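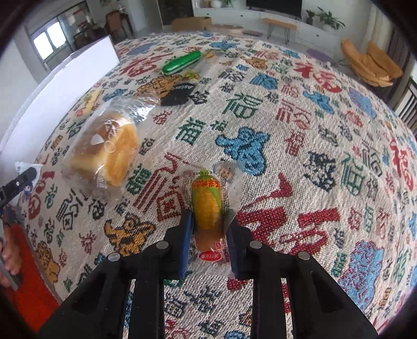

Zorstead Social Club: snack table meeting, Fri 4 September

Present: Elaheh Shirazi (chair), nine members, two late.

1. Cloth. The woven cream one with the animals stays. A motion to iron it found no seconder.

2. Sausages. The corn-cob ones remain popular – with everyone except the member who expected corn. Budget of 300 approved.

3. Bread. One bagged loaf per session. Slicing was discussed at length and deferred to April.

4. Wrappers. To go in the bin. Minuted again, as in every previous meeting.

Action: Elaheh to reorder.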